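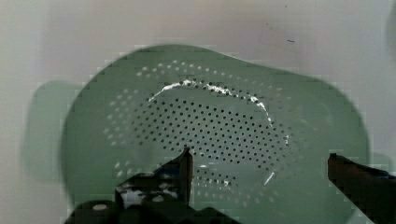 One buyer told us the Culby drained a pound of rigatoni so slowly that she finished it with a slotted spoon, and asked whether we'd tested the thing before putting it in the shop. We had, and she has a point.

Culby Colander, by Illitz
Sage green plastic

The box says "rapid drain." We don't know what it's being compared to. With big pasta shapes it does fine if you give it a shake. With orzo or rice it sulks, and a few grains will wedge themselves in whatever you do. If you mostly cook rice, buy a mesh strainer and skip the rest of this page.

Illitz also claims the handle "stays cool." It's plastic, so it stays cooler than steel would. Hold it over a pot of boiling water and see how long you care to test the slogan. We use a towel.

What it's good at is washing things. Grapes, green beans, a head of lettuce torn up. It weighs very little and doesn't clang in the sink at 6 in the morning.

The color is called Meadow Calm on the label. It's green.

Specs
Price: $19
Capacity: 2 quarts, filled to the brim, which you won't do
Dishwasher: top rack only
Warranty: 2 years, against cracking. Stains don't count, and tomato sauce will stain it
Ships in: 8 days

How it compares
The Jedum is steel, costs more and drains faster. It's also heavy when full. The Maksymiv folds flat, and the one we kept in our own kitchen split along the fold by November, so we stopped carrying it.

Returns accepted unused, in the box. "I expected it to be rapid" is a reason we've accepted before.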